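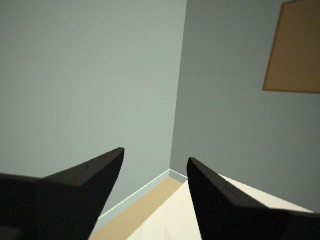 Corner of a plain room, computer rendering

About Bokesero

Bokesero is a small press publishing contemporary poetry and short prose in English and in translation. We produce first and second collections, bilingual editions and a limited number of chapbooks. The press is independently owned and is not attached to a university or a larger publishing group.

Our list

We publish living writers. Most titles are single-author poetry collections of 48 to 96 pages. Translations make up the second part of the list and are printed with the original on the left-hand page and the English on the right. The Lirkason series is reserved for chapbooks. These are saddle-stitched, printed in one color and limited to 500 numbered copies each. A Lirkason title is not reprinted once it has sold out, but the poems remain the author's to use in a later full collection.

We do not publish novels, plays, children's books or multi-author anthologies.

Submissions

The reading period opens at the start of February and closes at the end of March. In the last reading period we received 3,228 manuscripts. Each one is read in full by one reader, and any manuscript marked for a second reading goes to two more. Names are removed before the first reading and restored only when a decision has been recorded.

Send one file containing the complete manuscript, with numbered pages and a table of contents. Poems that have appeared in magazines are acceptable if the rights have returned to the author. List them on a separate sheet. Translators should include the original text and written permission from the rights holder. We reply to every submission within 18 weeks.

There is no reading fee.

Editing and production

An accepted manuscript goes through two rounds of editing. The first deals with order, selection and length. The second is a line edit, carried out on paper and returned to the author by mail. Line breaks, spacing and nonstandard punctuation are kept as the author set them unless a change is agreed in writing.

Full collections have a first printing of 1,000 copies. Interiors are set in Grigaitė, a text face drawn for the press with a complete range of accented characters for the translation list. Long lines are handled with a hanging indent - we do not reduce the type size to make a line fit. Books are sewn in sections and bound in paper covers.

Rights and payment

Authors keep copyright. We license print and e-book rights for a fixed term, after which they return to the author unless both sides renew. Royalties are paid twice a year with a statement of copies printed, sold, returned and given away for review. Translators are named on the front cover and receive their own royalty.

Distribution

Trade orders are handled by Imetti, which supplies bookstores and libraries. Individual readers can order from this site. Review copies are sent as PDF files by default, and print copies are available to reviewers on request.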